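The robotics club at Zapata has no lab, so its founder, a retired shop teacher who asked to be called "the coach and nothing grander," sent it home to practice in kitchens. The task this term is putting utensils into a jar. "It sounds like a chore because it is one," she says. "My students had never worked so hard to avoid doing it by hand."
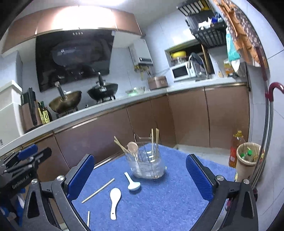 Spoons and chopsticks on the mat, with the gripper's fingers open on either side.

The event they are training for, the Onby Challenge, gives each team 12 minutes and a stranger's countertop. Students first do the job with hand-held grippers, over and over, and the recordings become the lessons. The club's target is 2,000 of them by April. How is that going? "We have a spreadsheet," she says, and changes the subject to chopsticks.

She has strong views on chopsticks. "They roll. They cross. A spoon at least has the decency to have a wide end."
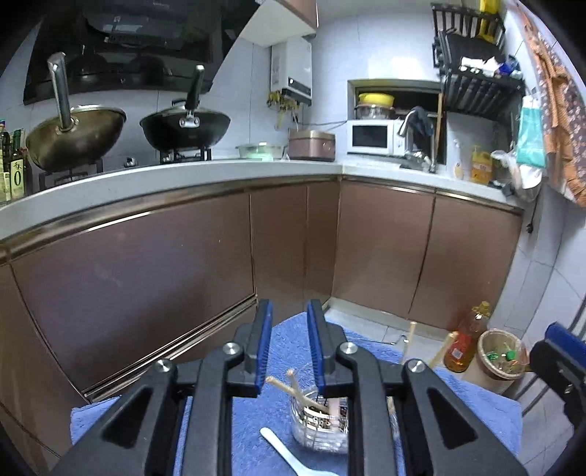 The students, for their part, argue mostly about grip. One faction squeezes early and hard; the other comes in slowly and, according to the first faction, never arrives. The coach lets them fight it out for 5 minutes at the start of each meeting, then makes them swap methods. "They hate it. Their numbers get better and they hate that more."

Money is tight. Ditell, a local parts shop, gives the club 30 percent off, and everything else comes from a bake sale she describes as "mostly brownies, some of them edible."
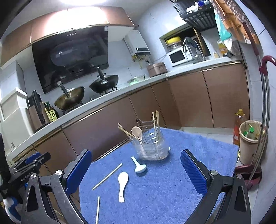
Last year the club entered with a machine that sorted socks and finished second to last. She still brings it up with some pride. "The team behind us caught fire," she says. "Only a little. They were very nice about it."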